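Home builds > Humanoids and arms > Wrist cable keeps snagging, what are you all doing?

Page 1

solderpigeon
Right, two arm build, been at it since June. Arms are fine. Hands are fine (mostly). It's the wrist cables doing my head in. Each wrist has a clamp-on bracket and the cable comes off that and goes back down to the body. Left it with a nice fat loop so the wrist can roll. Now the loop catches on anything with a corner. Drawer edge, worktop edge, my sleeve.

Shorten it and the wrist pulls tight at full roll and I get dropouts on the hand bus. Controller is a Gronus board, logs error 1222 and the fingers all go limp. Which is safe I suppose but not much use when it's holding a jar.

What are people doing? Braided sleeve? Clips? Give up and go wireless?

flatpack_dan
Spiral wrap and two velcro straps down the forearm. Job done. Loop only needs to be as big as your worst wrist angle, most people leave double that.

mossbank
Don't go wireless. Please. Tried it on mine, spent the whole of a Sunday chasing lag that was the microwave.

solderpigeon
velcro where though? forearm panels are perforated so I could tie through the holes but I don't want anything rubbing on the edges in there

flatpack_dan
One just behind the bracket, one just before the elbow. Leave the slack between bracket and first strap, none after. Grommet the holes if you're worried.

oldvalve
Disagree with Dan. If all the slack lives in the short bit behind the wrist then that short bit does all the bending. Mine snapped inside the sheath after 72 hours of running, couldn't see a thing from outside, took me ages to find. Long gentle curve is better for the copper. Put up with the snagging and plan your moves round it.

flatpack_dan
What cable were you on

oldvalve
Ordinary stuff off a reel. And yes before you say it, I know.

flatpack_dan
Well then. Proper high flex cable is made for it. I've got Trustex on both arms and no trouble, same straps since I built it.

oldvalve
How many rolls has yours done though? Mine goes all day, yours waves at visitors.

flatpack_dan
It does a bit more than wave, ta

mossbank
Both have a point. Flex cable AND a longer bend. You could come off the bracket pointing backwards along the arm instead of out to the side, gets rid of most of the sticking out bit. I printed a right angle boot for mine, 4 goes to get the fit but it's been good. Can put the file up if wanted.

solderpigeon
yes please to the file. my bracket fittings poke out sideways so that'd help loads. They're the first thing to clout the worktop

kettle_and_torque
Sorry to barge in, is 1222 definitely the cable? I had the same code on a Gronus and it was the supply sagging when both hands closed together. Put a meter on it before you buy anything. Not saying the cable's fine, just that I replaced a perfectly good one and felt a right wally.

oldvalve
That's a decent shout. Does it happen with one hand off?

solderpigeon
Hm. Only tested with both on. Will try later

solderpigeon
OK tried it. Right hand unplugged, left wrist full roll, still drops. Other way round, right hand only, doesn't drop at all. So it's the left cable or the left connector and not the supply. Cheers kettle, worth knowing anyway

kettle_and_torque
Wiggle the connector with the arm parked and watch the log. If it drops, connector. If it only goes when rolled, cable.

solderpigeon
only when rolled. Cable then. bum

mossbank
File's up in the parts section, under Ashby wrist boot. Print it in something bendy, the stiff version cracked on me. It's drawn for a thin cable so scale the hole if you're going to thicker.

flatpack_dan
Trustex do it by the metre, get more than you think you need.

oldvalve
Or Hasov, bit cheaper, feels the same in the hand. Either way measure with the arm at full reach AND full roll, don't do one then the other. That's how you come up short.

flatpack_dan
First thing we've agreed on all thread

tinsnips
What's it meant to be doing in the kitchen anyway? If it's only worktop height you could limit the shoulder so the loops never get down near the drawers. Costs nothing.

solderpigeon
Worktop and drawers both, that's the trouble. Want it to fetch from the tray and then do the fridge, so one arm's up while the other's low. Limiting the shoulder would kill the low one

tinsnips
Ah fair. Slow it down then?

solderpigeon
It's slow enough already, my tea goes cold watching it. Speed limit's at 400 on the slider and I'm not going lower

mossbank
Can you get a picture from the head cam with both arms out? Hard to tell from words where the loops sit.

solderpigeon
Old cables still on, new stuff ordered, and I'll fit the boots once it's come. Straps going where Dan said but with a longer run behind the wrist to keep oldvalve happy, so everyone's half right. Took one with the left hand up by the worktop corner and the right down by the fridge drawers. Look at the left one, cable drops off the wrist bracket and loops right down low, that's the bit that catches. Right one curves away to the side, want that tidied too while I'm at it. If anyone can see a better spot for the first strap shout now before I start tying things throgh holes. 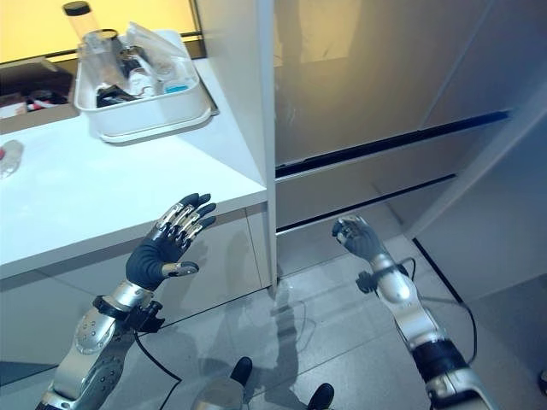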